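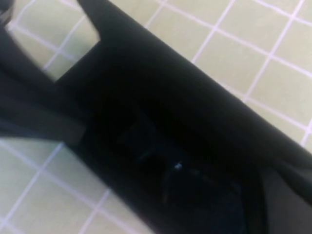

Re: Fumero gripper kit, worth the money?

List home | Threads | Search | Post | Subscribe

> Has anyone on here tried the Fumero kit yet? I've been
> going back and forth between that and the Tisell one. The
> Tisell is cheaper but I hear the wrist camera is extra and
> you have to make your own bracket. Mostly want to pick up
> light stuff off a flat surface. Also is the setup as bad as
> people say?

I've had the Fumero since June, so I can take a crack at this. Short version: yes, I like it, with some grumbling.

I paid $377 from Trurgate (it was $400 on the maker's own page the same day, so shop around). The wrist camera is in the box, and so is the cable, which on mine was a bit too short once the arm reached all the way out. I added an extension and it's been fine.

Setup wasn't bad at all! The manual says 15 minutes and I'd call it an evening, mostly me putting the adapter plate on backwards and then hunting for the tiny hex key. There are 9 screws in the plate and two of them are a different length, which the manual mentions on the page AFTER you need it. Read ahead.

The camera sits close in, so a lot of what you get is gripper. Big black gripper, pale green tile on either side of it, and when the arm moves quickly the edges smear. I work over tile and the white grout lines have been really handy for eyeballing which way the wrist is turned, but if you want a wide view of your work surface you'll need a second camera up high somewhere. The inside of the jaws is pretty dark on camera too. I keep meaning to stick a little strip of light tape in there and see if that helps.

Grip itself is good on light stuff. Sponges, bottle caps, and pens all come up first try most days. Thin flat things are still hopeless, and a playing card just gets pushed around until I give up and use my hand.

I haven't run the Tisell so I can't compare them fairly. If you already have a camera and like making brackets I'd probably save the money. Which arm are you putting it on? The Fumero plate didn't line up with my older one and I had to drill.

Recent threads
- Stefanou controller drops USB after sleep
- Adapter plates, which screws?
- Tisell jaw pads wearing out
- Trurgate shipping times

Last updated: June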